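Teaching two hands to clear a table, week by week

September 2, 2020

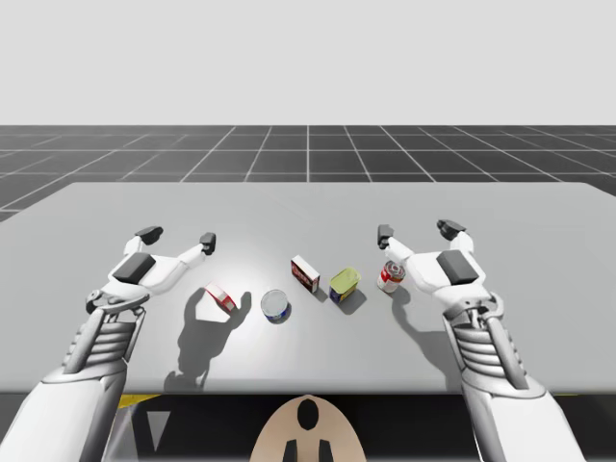
I have been recording demonstrations since May, and the total passed 1000 last Thursday evening. The plan is 2000 before I train anything I would show to other people. I thought I would write down how the work goes, mostly so I remember it when I come to do the next task.

The task is simple to say. There are groceries on a table, the two arms pick them up, and each one gets set down again where the task file says it should go. I drive both arms myself. The simulator logs the joint angles, the fingertip contacts and the position of every object, and all of that becomes one example for the learner to copy.

A single example takes me between one and three minutes. The short ones are when everything is standing up and well apart. The long ones are when a box has gone over on its side, like the small red and white one on the left in this layout. With the palm facing down I have to come at a fallen box quite differently from a standing one, and I still get it wrong more often than I would like. I keep the ones where I miss the first grasp and then recover. I throw away the ones where something ends up on the floor.

The layouts come from a script called Dosby, which I wrote in a weekend and have been patching ever since. It picks the items, drops them in from a low height and lets them settle. Early on it put everything too close to the middle, so the left hand had almost nothing to do and the first few hundred examples were badly lopsided towards the right. I changed the spread in June and re-recorded most of them. That was a dull fortnight.

Cans are the easiest. The little ones want two fingers and a bit of patience. The rectangular tin is harder than it looks, as it tends to sit at an angle and the hand has to turn to match before closing. If I close too early it spins, and the contact log fills up with nonsense. Tall boxes are fine unless I brush one on the way to something else.

Jhosep Paucar has been checking the recordings with me. He watches them at double speed and marks where the grasp starts and where it ends. We disagreed for a while about when a grasp starts. He wanted first contact, I wanted the moment the fingers begin to close. We went with first contact — it is in the log already, so there is nothing to argue about — and I went back and changed my old marks to match.

Shadows took up more of my time than they deserved. The arms throw long ones across the near part of the table, and an early model trained on images alone seemed to treat the dark patches as something to steer round. It would slow down at the edge of one and wander. I now move the light a little for each recording. I can't say yet whether that cures it. The model I trained last week has only seen a small share of the newer recordings.

A few practical notes for anyone doing the same sort of thing:

Save the random seed with every layout. I lost 2 days in the spring for want of this.

Record in short sittings. After forty minutes my driving gets lazy and the paths all look alike.

Keep the bad takes in a separate folder for a month before deleting them. I have gone back to mine twice.

Write the object names down once, in one file. I had three spellings for the same tin.

As of this morning the count is 1062. I am adding a handover next, where one hand passes an item across to the other, and Dosby needs a new rule for that so the target is always out of reach of the first hand. Jhosep has started on the labels for it. I will put the layout files up when they are tidy enough to be of use, probably without the June ones.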